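Projects > Work and Technology > Term 2 > Report 7

Hand-Held Grippers and the Clearing Job: Changes in Work at a Recording Site

1. Background

Ranus runs a table-clearing and sorting service for canteens and small guest houses. Until last year all of the sorting was manual. The firm now plans to move part of it to a robot arm called Semple, and the arm's software is trained on recordings of people doing the same work. The recordings are made at Plekard, a site with furnished rooms, by staff who used to clear and sort by hand.

This report looks at the staff side of the change. The performance of the arm was outside our task, and we did not have access to test results.

2. Method

We visited Plekard twice in May and watched one full shift each time. We spoke with clearing staff during breaks and with the shift lead after work. Notes were taken on paper. We also read the task sheets, which set out what must be picked up in each recording and where it has to be placed. Interview answers were grouped by topic: pace, skill, physical strain, pay and outlook.

3. The work before and after

Before the change, a clearer picked up several items at once, judged them by touch and carried them to the sorting rack. Speed came from using both hands and from nesting cups inside each other.

In a recording session the worker holds a gripper in each hand and moves one item at a time. An item that would be taken by the neck or the rim with bare fingers often has to be approached from the side, so that both finger pads meet the surface squarely. Smooth plastic is considered the hardest material. Items lying on their sides are set out that way on purpose, as the task sheets ask for mixed positions.

A task is recorded until the target for that layout is met. The current target is 2,000 accepted recordings per room. Rejected recordings are repeated. The usual grounds for rejection are a dropped item, a hand in front of the camera, or a pause longer than the task sheet allows. After a full set, the cloth and the items are changed.

4. Findings

4.1 Pace. Manual clearing had peaks after meals and quiet periods between them. Recording runs at one steady rate in blocks of 70 minutes with a 20-minute break. Staff described the blocks as easier on the legs and harder on concentration.

4.2 Skill. Training took two days. Former clearers learned to judge weight through the handle, but several said that their old speed was of no use and had to be unlearned. Fast movements are marked down in review.

4.3 Physical strain. There is less lifting and walking. Complaints have moved to the wrist and thumb. The grip handles come in one size. Staff with small hands change sides with a partner when the task sheet allows it, and this is not written down anywhere.

4.4 Pay and control. Pay is hourly, as before. Review is new. A reviewer at Atby, the contractor that checks the files, accepts or rejects each recording, and the workers see the result the next day with a short code. The codes were the most common source of annoyance, mainly code 4 ("unclear"), which gives no hint as to what should be done differently.

4.5 Outlook. Opinions were split. One group expects the arm to take over the sorting rack and leave table work to people. The other expects both to go. The shift lead had been given no staffing plan beyond the current recordings.

5. Limits

Two visits are too few to show changes over time. Sunday shifts were not observed. All interviews took place on site, and some answers may have been more careful for that reason.

Figure 1. Containers on a striped tablecloth, hand-held grippers in front and at the left. 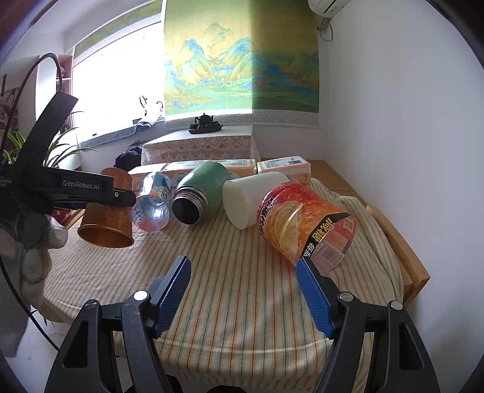

6. Recommendations

6.1 Provide at least two handle sizes.

6.2 Replace code 4 with a written comment from the reviewer.

6.3 Enter side changes on the task sheet so that wrist complaints can be compared with actual use.

6.4 Tell staff which tasks the arm is meant to take over before the next room is set up.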